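The glove that does its homework

I'd been promised robots, so I was a bit surprised when my Wednesday at Marnik began with a lesson in picking things up. Proper picking up, mind you! You pull on a black glove, someone fusses with the strap on your forearm, and then you spend the morning putting things into trays.

The idea behind the Brumomance project is simple enough that I got it before my tea arrived. Robots learn hand skills best by copying, but steering a robot arm through every example is slow and rather maddening (I tried it, and knocked over a chair). So the team records people instead. You do the job with your own hand, and the recordings are used to train the robot afterwards.

My job was the drinks can. Hold it by the side, carry it over to the dark red tray, set it down, start again. There's a little stand next to the tray with two square black-and-white markers on it, the sort a camera can easily find, and after a while I stopped noticing it, along with the cable trailing off my arm.

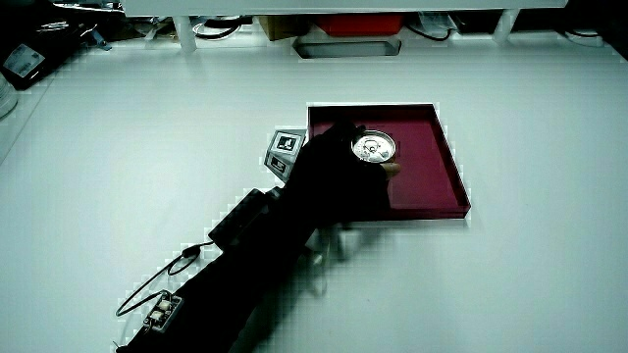 What the robot made of it

The Gostirgate lab had collected 681 of these recordings by the time I visited, and nearly 100 of them were cans. I'd assumed you'd want every one to be perfect. The team like a bit of wobble, as long as the can gets there, and mine had plenty.

Then came the test. The robot had 30 goes at the can task and fluffed 11 of them, mostly by letting go too early, with the can still tipped against the side of the tray. I do exactly the same thing with mugs and the draining board, so I felt a certain kinship.

Next they want to try Claeys, their softer gripper, on the same recordings, to see whether it lets go more gently. I've asked to come back for that one, and I've been told to bring my own biscuits.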